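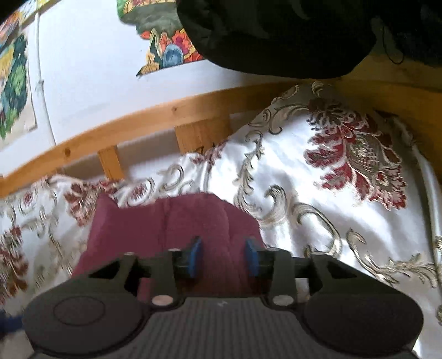

Unit 4: Collecting Demonstrations by Hand and by Remote Control

Farah course in practical automation, handout for the November block

4.1 Two ways of showing a task

A demonstration is a recording of a person doing the task in a form the robot can later copy. In this unit we compare two methods. In the first, the operator holds the gripper directly and does the work with it. In the second, the operator stays away from the work and drives a robot arm through a controller. Leading the arm by its links was covered in Unit 3 and is not repeated.

Both methods must give the same two things at every time step: where the gripper is, and how far its jaws are open. Camera views are stored alongside.

4.2 Hand-held gripper

The operator's wrist sets the position and angle of the tool. The camera travels with the gripper, so the jaws stay in much the same part of the view while the room moves behind them. This helps at the training stage, as the distance between the pads can be read from the picture itself.

Points to note:

The tool can be taken to the task. Beds, sofas and low shelves are hard to reach with a bench-mounted arm and easy to reach on foot.

The operator feels resistance through the handle. With cloth this matters little on the approach and a good deal once the pads close on a fold.

Nothing stops the operator from moving in ways the arm cannot. A path that is easy for a person may pass outside the arm's reach or ask for a joint speed it does not have. Every recording is therefore checked against the arm model before use. In the Lumville set, 35 of 304 recordings failed this check, nearly all through wrist rotation.

Position is worked out from the camera. Plain walls and fast turns weaken the estimate – patterned bedding, pictures and furniture edges give it something to hold on to.

4.3 Remote control

The operator moves a leader device and the arm follows. Every recorded motion is one the arm has carried out, and the reach check is not needed. The cost is time. Folding a single cloth can take up to 4 times as long as with the hand-held tool, and new operators tend to pause before each grasp. These pauses are copied by the trained policy unless they are trimmed.

Delay between leader and follower should be measured at the start of each session and written in the log. The Trullia bench has a fixed offset, listed on the sheet beside it.

4.4 Cloth tasks

Cloth has no fixed shape, and two starts are never quite alike. For the folding exercise:

Begin with the jaws open and clear of the cloth.

Approach a raised edge or corner. A flat area gives the pads nothing to close on.

Close fully before lifting. Half-closed grasps slip and are hard to label.

Set the cloth down, open the jaws, and withdraw before ending the recording.

Vary the starting position between recordings. Vary the surface as well where possible: a policy trained only on a plain table often fails on a patterned cover – the cloth edge is harder to pick out.

Failed grasps are kept if the operator recovers within the same recording. Otherwise they go in the reject folder with a one-line note.

4.5 Exercise

Work in pairs. Record the same fold by both methods, then plot jaw opening against time for each. Mark the grasp and the release on both plots and compare the length of the approach. Use the Kutitz viewer for the plots; the export button drops the first two frames, so start each recording with a short pause.

Reading before Unit 5: sections 2 and 4 of the course notes on time alignment.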